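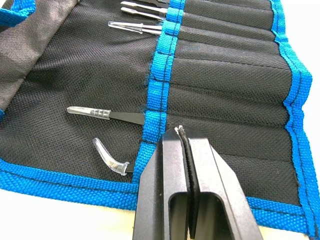 Tool roll for tweezers - keep it or go back to a case?

skistine_bench
Posted May 18, 2020

Picked up a black nylon roll with blue trim because my tweezers were living in a coffee mug and I was sick of it. So far I like it a lot! The clear caps stay on the tips and the blue strip holds them snug, but the stitching pinches the webbing and it's already getting fuzzy right there. Does that get worse? I've had it since December and I use it pretty much every evening.

fullstead61
Mine fuzzed up the first month and then stopped. Trim the loose bits with nail scissors and leave it alone. Do not go at it with a lighter, I melted a loop shut that way and now it's a seven loop roll that used to be 8.

pocketlint
I'm going to be the grump. Rolls are great for carrying and lousy for working. You open one up and it eats half the table, and if all your tools stay in one room, what are you rolling it up for? I have a flat case with foam, 126 slots, and I can see everything in it.

skistine_bench
126 slots! I don't own 40 of anything. And the table space isn't that bad, I just shove the bags to the back. 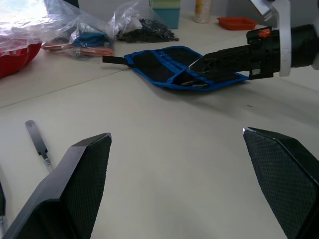 Roll open, scraper out on the left, bags along the back.

fullstead61
OK that's less of a mess than I expected. Is that black stuff in the bag on the right loose? I'd put it in a jar with a lid before it ends up in the roll. Small bits get into those pockets and you never get them all out.

pocketlint
Still say the scraper proves my point. It's lying on the table and the roll is right there.

skistine_bench
It's on the table because I like it on the table lol. The scraper and the tweezers don't share well anyway - I want the fine tips away from anything with an edge. What I've been trying is tweezers in the loops, capped, and the heavier stuff two to a strap so it doesn't slide around.

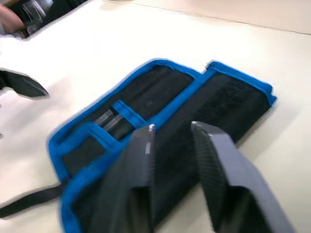 The two to a strap thing works okay as long as they're close to the same thickness. If one is fatter it takes all the stretch and the skinny one slips out when I pick the roll up. I paid 61 bucks for one of my tweezers so I'm not risking those in a shared loop.

adeleke_r
Put a rubber band around the skinny one. Adds enough grip that it stays put. I've done it for years with my small drivers, and you swap the band when it gets crusty.

fullstead61
Rubber bands leave gunk on the handles. A turn of cloth tape is better.

adeleke_r
Never had gunk, but I do swap them a lot.

pocketlint
Or, hear me out, foam.

skistine_bench
Trying the tape tonight. Foam guy, I'll come find you if the loops give out.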